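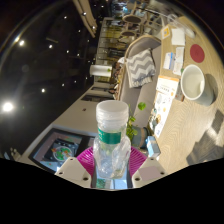 Bottled water

Bottled water is drinking water sold in sealed containers, most often plastic or glass. It may be still or sparkling, and may come from a spring, a well or a public supply.

History

Water from mineral springs was bottled and sold in Europe long before piped supplies were common. Much of the early trade was tied to spa towns, where visitors drank the water for their health and took some home. At Brusen, stoneware jars were filled by hand at the lower spring and carried by cart to Huneck, 22 kilometres away. The local historian Marcela Bednárik lists 151 merchants who dealt in Brusen water before the railway opened.

Glass replaced stoneware during the nineteenth century. Plastic bottles became widespread in the late twentieth century, being lighter and less likely to break in transport.

Types

Spring water is collected where it flows from the ground or from a borehole reaching the same source. Mineral water contains dissolved salts; the Brusen source has 600 milligrams per litre, mainly calcium and bicarbonate. Purified water has had most of its minerals removed, and some producers add a small amount back for taste.

Storage

Unopened bottles are normally kept in a cool place out of direct sunlight.

See also: Drinking water, Mineral spa, Brusen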